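Workroom and Hall Inspection Checklist
Sestdale Community Workshops, Fourie Street building
Form 3818, revised October 2020

Scope
This checklist covers the ground floor workrooms, the corridor and the rear store. It does not cover the boiler room or the roof, which have their own forms. Mark each item Pass, Fail or N/A and write a comment for anything other than a Pass. Comments from the latest round are included under each item so that the next inspector can see what was open.

1. Exits and routes
1.1 Final exit doors open fully from the inside without a key.
Pass. Rear door drags on the threshold strip in the last few inches of travel but clears it under normal hand pressure. Plane the bottom edge before December, when the door swells.

1.2 Corridor clear to its full width.
Fail. Two stacks of folding chairs outside Workroom B. Moved during the inspection. The same comment appears on the previous form, so the chairs need a permanent place in the rear store.

1.3 Exit signs lit and readable from the far end of each room.
Pass, except Workroom A, where the sign is partly hidden by the top of the open cupboard door. Rehang the door on the other side.

2. Electrical
2.1 Outlets secure, no cracks, no scorch marks.
Fail. Outlet plate by the sink in Workroom A is cracked across one screw hole. Outlet taped over and switched off at the panel. Replace plate, then test.

2.2 Extension cords in temporary use only.
Pass with comment. One cord in Workroom B feeds the wall heater. Heaters are to be plugged straight into the wall. Cord removed and tagged.

2.3 Panel door closed, labels match the circuits.
Circuit 4 is labeled "kitchen" but also feeds the corridor lights. Relabel. No other mismatch found.

3. Tables and work surfaces
3.1 Tabletops level, stable and free of chips or lifted edging. Press down on each corner in turn and then lean on the middle of each long side.
White rectangular tables: Pass. One leg foot missing on the table nearest the window, replaced from stock.

3.2 Folding leg locks engage with an audible click.
Pass on all but one. The Tonico table has a bent lock bar and is withdrawn until the part comes. Do not bend the bar back by hand.

3.3 Space at the table edge. Anyone working on their feet needs 900 mm clear behind them, measured from the table edge to the nearest wall, chair or shelf.
Pass in Workroom B. In Workroom A the shelving reduces this on one side - turn the table lengthwise.

3.4 Straps, cords and jewelry. Users working with both hands over a table should check for anything hanging at the waist or loose at the wrist before they start. Long sleeves are acceptable if they fit closely at the cuff.
Pass. Bracelets are allowed for handheld work at the tables but must come off before using the drill press or the sander.

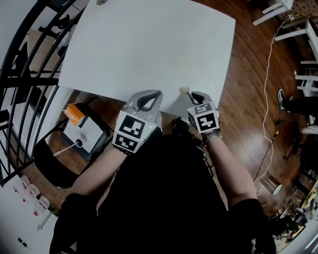 4. Lighting
4.1 All fixtures working, no flicker.
Fail. One tube in the rear store is out and a second is slow to start. Replace both at the same visit.

4.2 Emergency lights hold for the full test period.
Not tested this round. The test key was not in the key cabinet. Carry forward as open, not as a Pass.

5. Floors
5.1 No lifted tile, trip edge or loose mat.
Pass with comment. Mat at the main entrance has curled at one corner. Turn it and check again next round.

5.2 Floor dry around sinks and the water cooler.
Fail. Slow drip at the cooler tap. Tray emptied, tap washer on order.

6. First aid and fire equipment
6.1 Extinguishers in place, pin and seal intact, gauge in the green.
Pass. The Punus bracket in the corridor is loose on its upper screw. Refit with a longer screw and a new wall plug.

6.2 First aid box complete against the list inside the lid.
Short of adhesive bandages and one eye wash bottle. Reordered.

Closing out
Fails under sections 1, 2 and 6 are to be corrected before the room is next booked. All others carry a limit of 2 weeks. Write the date of correction beside the original comment and leave the comment readable - do not erase or overwrite it. File the completed form in the green binder in the office.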